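Bring Back the Written Sign-Up Sheet

Our supper club in Lorkley has met every month for 14 years, and until last February we did it with a sheet of paper. It was taped to the door of the hall. You wrote your name, what you were bringing, and how many it would feed. Then we switched to a group chat, and the suppers have been worse for it.

I have nothing against phones. Arsalan Cheema set up the chat because people kept calling him to ask what was already on the list, and I understand why he was tired of it. But a chat scrolls. At the February supper we had four pans of baked ziti and one green salad for the whole room. Everyone who brought ziti had said so in the chat. The messages were buried under 142 others, most of them about parking.

With the paper you saw the gaps. If the vegetable column was blank, you felt a little guilty and made green beans. Vidar Aasen made his braised cabbage for years for no other reason than that the space next to "hot side" was empty. He doesn't read the chat, so we no longer get the cabbage.

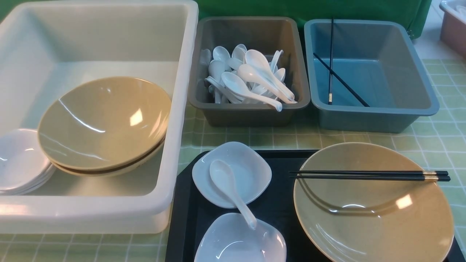 Bowls and plates in a plastic bin.

The other loss is the recipes. People used to write a line or two under their dish, such as "uses buttermilk" or "ask me for the rub." I have a folder of those sheets going back to the first year, and I cook from it more than from any book I own. My corn pudding came from a note that said only "6 ears, cut and scraped, low oven until it stops shaking."

Some members say paper leaves out anyone who doesn't pass the hall during the week. That is a fair complaint. The club in Rindatbridge handles it by letting people phone one person, who writes the dish down for them. It takes her a few minutes a day, and their table has soup, bread, a roast and two or three desserts every time I visit.

I would keep the chat for directions and late changes, and put the food back on the door. I have a roll of tape and a pen on a string, and I'm willing to take the calls for the first six months.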